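Surico Entertainment Archive — Support Desk
Ticket 516: Incorrect spouse and marriage year shown on performer profiles
Opened: 17 January 2024
Category: Biographical data
Priority: High
Status: Resolved, monitoring

Summary of report

The Presero celebrity news desk reported that several performer profiles supplied by the Surico feed were showing the wrong marriage details. In the case first reported, an actress who has been married once was listed with two spouses, the second being her co-star in a television drama. The year given for the second marriage was the year in which the drama's wedding episode was broadcast.

The reporting desk asked for the profile to be withdrawn until it could be corrected. The profile was hidden from the public feed while the report was reviewed.

Initial checks

The support desk compared the affected profile with the signed biography form held on file. The form was correct and had not been changed since May. The error was therefore not introduced by the performer's representatives or by the editorial team.

The change history showed that the second spouse had been added by the nightly import from Asante, the service that supplies cast and character listings. Character relationships are normally stored in a separate field and are not shown on the public profile.

A manual refresh of the profile removed the error. It returned after the next nightly import. A second refresh produced the same result, and the desk concluded that the fault would recur until the import itself was corrected.
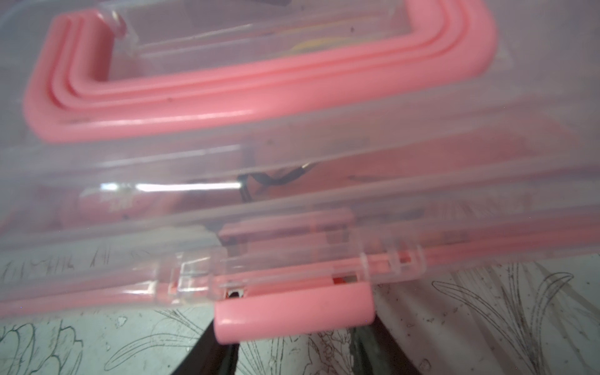
Further investigation

The import was then run against a test copy of 900 profiles. Of these, 9 came back with a character relationship stored as a personal one. All of the affected performers had appeared in a series where the character shares the performer's first name. The matching rule treated the two names as one person and copied the relationship across.

The desk also found 2 profiles in which children from a storyline had been listed under family. Neither had been reported by a subscriber. Both were hidden at once and added to this ticket.

Cause

The matching rule was revised when the Udamlow soap opera listings were added to the archive. Before that revision, a match required the full name and a date of birth. The revised rule accepted a first name and a shared production title — a change intended to help with older listings that carry no date of birth.

Correction

1. The earlier matching rule has been restored for all performer profiles.
2. Older listings without a date of birth are now held for editorial review and are not imported automatically.
3. The spouse, marriage year and children fields are locked against import. They can be changed only by an editor with a signed form on file.
4. All affected profiles have been corrected and returned to the public feed.

Advice to subscribers

Subscribers who keep a local copy of the feed should clear it and request a full download. A partial update will not remove the incorrect entries. Articles that drew on the affected profiles should be checked against the corrected versions, including anniversary features and photo captions prepared in advance.

The support desk will review the import log each morning until the end of the monitoring period. Any further errors in family or marriage details should be added to this ticket and should not be opened as a new report.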